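Marshmallow skewers for a crowd (no campfire needed)

I get asked for these every February, usually by someone who's promised a classroom or a Brownie pack a treat and then panicked. They're dead easy, but there are a few things I learned the sticky way!

You'll need wooden skewers, a bag of big white marshmallows and a shallow tray with a bit of a lip, so nothing rolls off on to the floor. I did 19 skewers last time and one bag didn't stretch, so buy two.

Soak the skewers if they're going anywhere near a flame (30 minutes is the usual advice, I just leave them in the sink while I have my tea). Then dust your fingertips with a little icing sugar – really, do this – and push the point through the flat end of the marshmallow, twisting as you go. If you shove it straight in, it squashes into a sad little pancake.

Leave a gap between one marshmallow and the next. They puff up over the heat and will weld themselves together if they're touching. Two to a stick is plenty for small children, three for greedy grown-ups like me.

Lay them in the tray as you go.

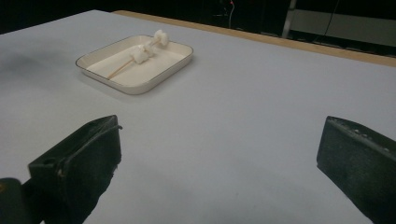

Nives Pagano wrote in to say she threads hers the night before and covers the tray with cling film, and that they go a bit chewy on the outside but toast up fine.

I've not tried it, mine never last that long. If you're dipping them in chocolate, let it cool for 5 minutes first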